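Course notes, Unit 7: Site visit to the Bedelari demonstration rooms, Hindham

Prepared by Rokeya Roy, with additions by Zbigniew Lis

Read before the visit. Bring a printed copy, since phones are collected at the desk. The visit counts toward the lab portion of the grade and replaces the January lab session.

7.1 Purpose

Units 5 and 6 treated manipulation of rigid objects with known geometry. The Bedelari rooms are used for household work on soft goods: sheets, blankets, towels, pillow covers. The visit shows how the methods from Unit 5 behave when the object has no fixed shape. Students should be able to state, by the end of the day, which parts of the rigid pipeline carry over and which do not.

The host is Mehwish Mughal, who runs the bedroom station. Pak-hei Wan runs the kitchen station, which we pass through but do not study.

7.2 Schedule

9:30 Arrive at the Hutcombe Road entrance. Sign the visitor sheet.
9:45 Safety talk.
10:15 Bedroom station, first demonstration: locating and flattening a bed cover.
11:00 Break.
11:20 Bedroom station, second demonstration: small-object pickup from a soft surface.
12:15 Questions with M. Mughal.
12:45 End.

Late arrivals join at the break.

7.3 Terms used on the day

Station. A furnished area with a fixed list of tasks.

Episode. One attempt at one task, from the start signal to the stop signal. An episode that is stopped by hand is logged as an abort and kept.

Head view. The image from the camera mounted at the top of the robot. It moves with the neck, so every measurement taken from it needs the neck angles at the same time stamp.

Wrist view. The image from the camera near the gripper. It is used for the last 10 cm of an approach.

Reset. Returning the station to its starting state between episodes. Resets are done by a person.

7.4 Background: finding the surface

The first problem at the bedroom station is estimating the top surface of the bed. A plane fit is the usual starting point. Take the depth points below the wall line, fit a plane with RANSAC, and keep the inliers. On a tabletop the residuals are dominated by sensor noise. On a bed they are dominated by the fabric and the mattress, so the inlier threshold from Lab 5 is too tight and will throw out valid surface.

Two practical points:

(a) Pale fabric has low contrast. A stereo matcher has little to work with in the middle of the sheet and returns holes. Creases help, because they supply shading. A cover pulled perfectly smooth is harder to measure than one with light wrinkles.

(b) The far edge, where the cover meets the wall, is often a curve in the image. Fitting a straight line to it introduces an error in the estimated bed depth. Durrani's course reader, chapter 4, gives the derivation using a low-order polynomial. Work through it before the visit.

White walls cause the same trouble as pale sheets. Shadows on the wall can also be picked up as edges. A shadow boundary has no depth step, so checking the depth on both sides of a candidate edge removes most of them.

7.5 Background: picking up from a soft surface

When a gripper presses on a table, the table does not move. When it presses on a mattress, the surface sinks and the object goes down with it. A grasp height computed from the undisturbed surface will then be too high. The station handles this with a force limit: descend slowly, stop at contact, close, lift, and check.

The check after the lift matters most. Fabric caught between the fingers gives nearly the same reading as a thin object. The controller compares the finger gap with the expected width and looks at the load during the first part of the lift. A load that keeps growing with height means the cover is coming up too.

White objects on light bedding are a known hard case for segmentation by color. Segmentation by height works if the object stands clear of the local wrinkles, and fails if it does not.

7.6 The log sheet

Each student fills in one sheet per demonstration. Record the task name, the start condition, the outcome, and the point of failure if there was one. Use the categories from Unit 6 (perception, planning, contact, other). "Other" requires a sentence of explanation.

Last year's sheets were weak on start condition. "Bed, normal" cannot be used afterward. State whether the cover was flat or bunched, and where.

7.7 Conduct

Stay behind the floor line while a robot is powered. Follow any signs in the room. Do not straighten the bedding between episodes, even if asked by a classmate. Questions during an episode go to Mizanur Nanayakkara, who stands with the group; the operator is not to be spoken to until the stop signal.

7.8 Written work

Submit a report of at most 800 words. It should contain one diagram of the processing steps for the first demonstration, a comparison with your own Lab 5 pipeline, and a discussion of one failure. If no failure occurred in your group, discuss one from the Lab 6 data set. Reports under 500 words are returned unmarked. The report is worth 90 points, with 10 more for the log sheets.

7.9 Station view and review

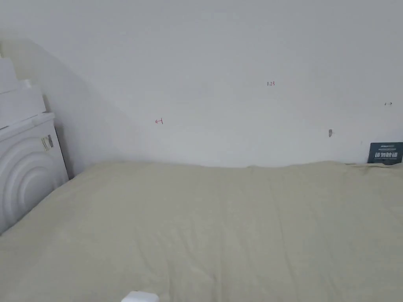 Why does the controller check the load during the lift as well as the finger gap?

The finger gap alone cannot separate a thin object from a fold of fabric of similar thickness. If fabric has been caught, the load continues to rise as more of the cover leaves the bed, while a free object gives a steady load once it is clear of the surface.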